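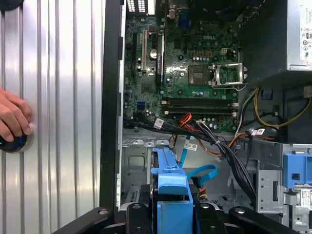
The Green Van

Magdy Gaber had 163 model vehicles on the shelves in his back bedroom, and a gap between the bread lorry and the milk float where the green van should have been.

The van was a Prillell, from the second run, with doors that opened at the back. He'd had one as a boy and swapped it for a tank, which lost a track the same week. Since then he had seen two for sale. One was repainted. The other went for 216 pounds while he was looking for his glasses.

In March a man called Tawfik wrote to him through the collectors' page. He had a green van, boxed, and would take 106 for it. The box had a torn flap. He lived in Wurnus and didn't trust the post.

Magdy took the number 33 bus to the end of the line and walked the rest. Tawfik was older than he had expected and kept his models in a kitchen cupboard, behind the plates. He put the box on the table and went to fill the kettle.

The van was right. It had the cream roof and the small dent in the mould above the left wheel arch. Magdy opened the rear doors. On the inside of one, scratched into the paint, were the letters M G.

He closed them again.

"Where did you get it?" he said.

"A boy called Pitik. We were at school. He had it off somebody for a tank." Tawfik set down two cups. "He always said he got the better deal."

"He did."

"There's a scratch inside the door – I should have put that in the message. I can take ten off."

Magdy counted the notes out on the table, all 106, and drank his tea. They talked about wheels for a while, and whether the later plastic ones would last. At four he put the van in his coat pocket and carried the box separately, in a bag, so the flap wouldn't tear any further.

The bus was late. He took the van out twice while he waited.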